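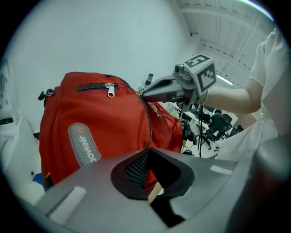

A hand-held gripper closes on a red backpack near its zipper during the Saroleo student project.

Students record backpack tasks for robot arm project

Aug 27, 2019 – Students in the Saroleo robotics project have turned to backpacks for the latest part of their work on teaching a robot arm to handle everyday items.

The group started in April with cups and boxes. Bags were added over the summer after members asked for something soft that changes shape when it is picked up. The students work the zippers and pockets with hand-held grippers, and the recordings are later used to train software for the arm.

The project has 9 members, all in their second or third year. They have 228 usable recordings of bag tasks so far. Another 216 from the spring cover the hard items and are being kept as a separate set.

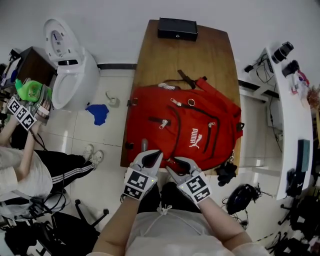
Most of the work is done sitting down, with the bag flat on a table and a gripper in each hand. One student works through a task while others get ready for the next one, and they trade places when their wrists get tired. New members spend their first two sessions practicing before any of their attempts are kept.

Zippers have been the hardest part, according to the group's progress report. A small pull is easy to miss with the jaws, and the fabric tends to bunch up when the other gripper is not holding the bag tight. Attempts where the pull slips are saved under their own label – the team wants to use them later to help the software spot a failed grasp.

The software side is handled by a smaller team using a program the students call Nastar. It sorts the recordings by task and flags any with missing data. A first test on the arm is planned once the bag set is finished, starting with opening a front pocket.

The students will show the project at the Jenitz open house this fall. Visitors will be able to try the grippers themselves. Sign-up for new members is open now in room 247 of the Acharya building, and no programming experience is needed.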